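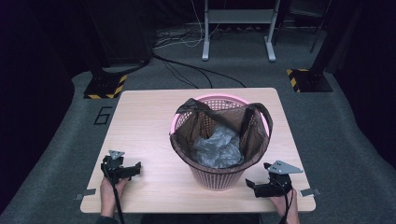
Priko mesh waste basket, pink
Reviewed 30/12/2019

I bought 2 of these in June, one for the desk and one for the spare room. They are plain plastic baskets with open lattice sides, a bit narrower at the base than at the top. They weigh very little and wipe clean with a damp cloth.

Small carrier bags fit well. Fold the edges over the rim and leave a handle loop sticking up, then you have something to pull when it needs emptying. You will want a liner of some sort, as pencil shavings go straight through the holes. With a dark bag in, the pink only shows from the outside, and light rubbish like plastic film sits at the bottom without trouble.

It lives on the floor but gets lifted on to the table for changing the bag. I have found no scratches from the base so far.
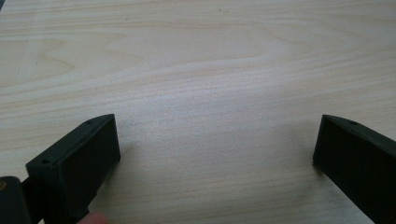
The tabletop, pale wood grain.

The rim has a little give in it. I would still buy another, though not in pink.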